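Ticket: card insert cell faults on approach, GPU step
Site: Skellberg, rebuild line
Opened by: Clem Pirihi
Assigned: Nathalie Lavoie
Priority: high (line waiting)

Clem, 6:40 am
Cell stopped again on the graphics card step. Force limit trip on the way down, arm halts, card still in the fingers. 3 trips since start of shift, all Dell towers. Cleared and re-homed each time, same thing. Memory step on the same cell runs fine.

Nathalie, 7:15 am
Can you jog it to the hover point above the board and hold there. Do NOT hit resume. Send me the wrist cam view plus the force log.

Clem, 7:32 am
Holding at hover. Log attached. Board is the green Dell one, same as the other trips. Card is the slim Quadro.

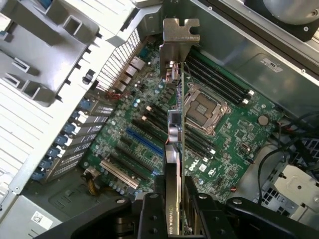
Wrist cam at hover, card gripped, not seated

Nathalie, 7:50 am
Thanks. Grip looks ok from here, card is edge-on to the camera like it should be. So next suspect is the slot target. Log has the trip 19 mm above seat height every time, way too early for the connector. Something up by the bracket end is touching first. Check which recipe loaded, there are 2 for this tower and Zenwood pushed an update in May.

Clem, 8:05 am
Old recipe. Update never loaded on our controler. Offset is for the previous fixture plate.

Nathalie, 8:09 am
That would do it. Before anything else get the card out by hand. E-stop in, support the card, then release the grip. It will drop if you open the fingers first.

Clem, 8:21 am
Card out. Bracket tab has a scrape on it, bagged it for Wiremu to look at. Loading new recipe now.

Clem, 8:58 am
Dry run no card, ok. Slow run with scrap card, seated, no trip. Want to try full speed

Nathalie, 9:02 am
Hold at slow until Lachlan signs off the offset. Leaving this open, need to know why teh update skipped your cell.

Status: pending, Lachlan Ellery

Related tickets
Memory step: latch check times out
Recipe sync fails after controller restart
Force sensor drift, Ovudside cell
Request: spare finger pads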